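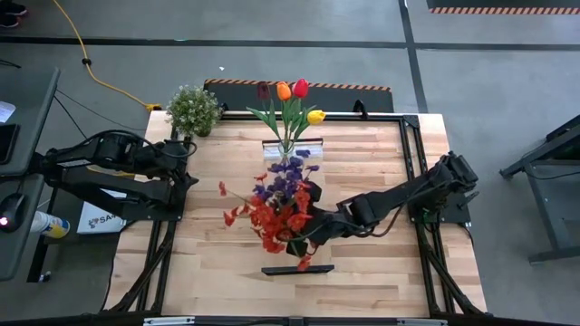
Section 3: Setting up your wheel and pedals for Tillik Rally

Right, if you've got this far you've installed the game and sat through the opening film, so let's get the wheel working properly. I play on a Doter wheel with the matching pedals, and everything in this section was written with that kit in front of me, though most of it carries over to other makes with a bit of poking about in the menus. The first thing to sort out is what you're bolting it all to. I like a solid butcher-block table, the sort with a top made up of narrow wooden strips, and I clear off anything that could slide into my lap on a hairpin (a vase of tulips is lovely, but it isn't going to enjoy the Chareonsuk hill stage!). A glass desk is a bad idea and a folding one is worse.

Before you plug anything in

1. Clamp the wheel base to the table and tighten both clamps by hand. Stop when it feels firm.

2. Put the pedals against a wall or a heavy bit of furniture. I ignored this for months and kept chasing my brake pedal across the room.

3. Sit down and hold the wheel at the top. Your wrists should rest on the rim with your shoulders still against the chair. Shuffle about until they do.

Caution: keep your hands off the rim when you switch the wheel on. It spins itself fully left and fully right to find its centre, and it's a lot stronger than you'd think. Thumbs outside, please.

Connecting and calibrating

4. Close the game completely, then plug the pedals into the wheel base and the wheel base into your computer or console. If you use a hub, make it a powered one.

5. Switch on the wheel and let it do its spin. The light on the front goes steady when it has finished.

6. Start Tillik Rally and go to Options, then Controls, then Wheel. Pick your wheel from the list. If it isn't there, choose Generic Wheel 2, which is the one that lets you set the pedals separately.

7. Press Calibrate. Turn the wheel all the way left, all the way right, and back to the middle, then push each pedal right down and let it come up again.

8. Check the bars on the screen. Each one should be empty with your foot off and full with your foot down. If a bar is the wrong way round, tick Invert next to it.

Note: if the brake bar never quite fills, don't stamp harder. Lower the brake range a touch and try again. Mine needed this from new.

Force feedback

I've fiddled with these numbers more than I'd like to admit, and I always come back to the same place.

9. Set Overall Strength to 105. Yes, the slider goes past a hundred! On the default setting I couldn't feel the back end going until I was already in the trees.

10. Set Road Bumps to 3. Any higher and gravel stages rattle the table so much that the menus are hard to read.

11. Leave Centre Spring off. It fights you in long slides.

12. Save the profile with a name you'll recognise. The game calls everything "Custom" if you leave the box blank, and I ended up with a whole page of those.

Note: the March update wiped saved profiles for some of us, so write your numbers down on paper too.

Trying it out

13. Load the Mirkulex test track in dry weather with a front-wheel-drive car. It's wide, flat and very forgiving.

14. Do 2 slow laps without touching the handbrake. If the car drifts to one side on the straight, go back to step 7 and calibrate again.

15. Now push on a bit. If your arms ache, bring Overall Strength down by five and have another go.

Caution: take a break if the wheel base gets hot to the touch. It has a cut-out and will go limp in the middle of a corner once it has had enough (mine picked the last bend of a very good run).

Gear shifts and handbrake buttons are covered in Section 4.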